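Suture practice at Lullard: a talk with the skills lab lead

The skills lab at Lullard runs 65 practice sessions a year, all of them on tissue. The lead instructor, who has held the post for five years, asked to be quoted by role only.

"Foam pads are fine for learning a knot," the instructor says. "They don't tear the way tissue does. You pull off-axis on foam and nothing happens, so the habit stays."

Each trainee logs 201 stitches before moving on. The log records bite depth, spacing and the number of times the needle was regrasped. Regrasping is the figure the instructor reads first. "A high number means the first grip was wrong – too near the tip, or at a bad angle."

The lab buys its thread from Furnen, in one gauge.
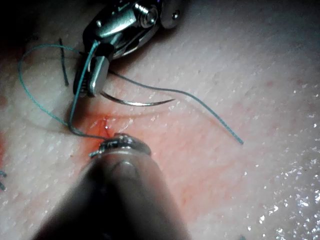 Thread handling takes up the second half of the course. Trainees are taught to keep the slack where they can see it and away from the needle's path. A blue-green thread helps, as a long loop out to the left stays easy to follow against the tissue. The curved needle is held in the jaws with its point just clear of the surface. "Look at the shadow under it," the instructor says. "It gives you your height."

The next course starts in February.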